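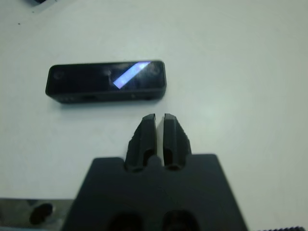
Equipment planning meeting, minutes
Skikside site, upstairs room, 7th June
Present: Bayu Hutapea (chair), Arnel Mangubat (minutes), Gerlach account rep by phone for item 2 only
Apologies: none received

1. Minutes from May
Agreed as written. One fix, the cable order was for the Zitau line, not Brendavex. Arnel to correct the file copy.

2. Gripper fingers, spares and replacement
Printed fingers vs machined. Bayu wants machined for anything that runs all day. Arnel fine with printed for bench work, cheap and we can make them same day.
Gerlach quote: 847 for a machined set, two fingers plus mount. Shipping not included. Rep says lead time is four weeks, maybe three if we order with the Brendavex people. Bayu asked for that in writing.
Asked rep about softer tips for small flat parts with glossy tops. They have a rubber pad kit, no price yet, will send.
Rep left the call.
Discussion after. Price is high but the old sets were not much less once you add the drilling. Nobody keen on going back to the other supplier, last invoice took two months to sort out.
Agreed: one machined set now, second set held until we've run the first for a month. Printed spares to continue out of the consumables line.
ACTION Bayu: order, get lead time confirmed by email.
ACTION Arnel: chase pad kit price.

3. Second arm
Long talk, no decision. The Zitau arm is still the favorite. Reach is enough for both benches if they go back to back. Bayu worried about floor power, the outlet by the door is already shared with the compressor. Arnel says an electrician visit was budgeted last year and never used, needs checking if it rolled over.
Lease vs buy: lease looks better for year one, worse after that. Arnel's sheet has the service contract in twice so totals are off. Will redo.
Brendavex has offered a two week loan of their demo arm. Yes in principle. Need to know who pays if it gets damaged.
ACTION Arnel: fix sheet, resend to Bayu before next meeting.
ACTION Bayu: loan terms from Brendavex, insurance question.

4. Wrist cameras
Bayu wants one spare on the shelf. 200 each, same model as now so no new brackets. Approved.
Arnel raised glare on shiny black parts. Two options, move the overhead light or buy a diffuser panel. Try moving the light frist, costs nothing. If still bad come back with a diffuser price.
ACTION Arnel: order camera, try the light.

5. Table tops
Keep white for now. Bayu had a gray mat sample, looked OK but marks easily. Not spending on it this quarter.

6. Budget position
674 left in small tools after the last round. Camera comes out of that. Gripper set goes to the main equipment line, Bayu to sign.
Fasteners and bits: 44 spent since May, fine.
Arm stays off the budget until item 3 is settled. Bayu wants a placeholder line anyway so it doesnt get forgotten. Agreed.

7. Any other business
Label maker is out of tape again, Arnel to buy.
Cupboard key: leave it on the hook please.
Old controller, keep or scrap? Keep til the loan arm has been and gone.

Next meeting: once the Brendavex terms are in, Bayu to send a date.

Minutes AM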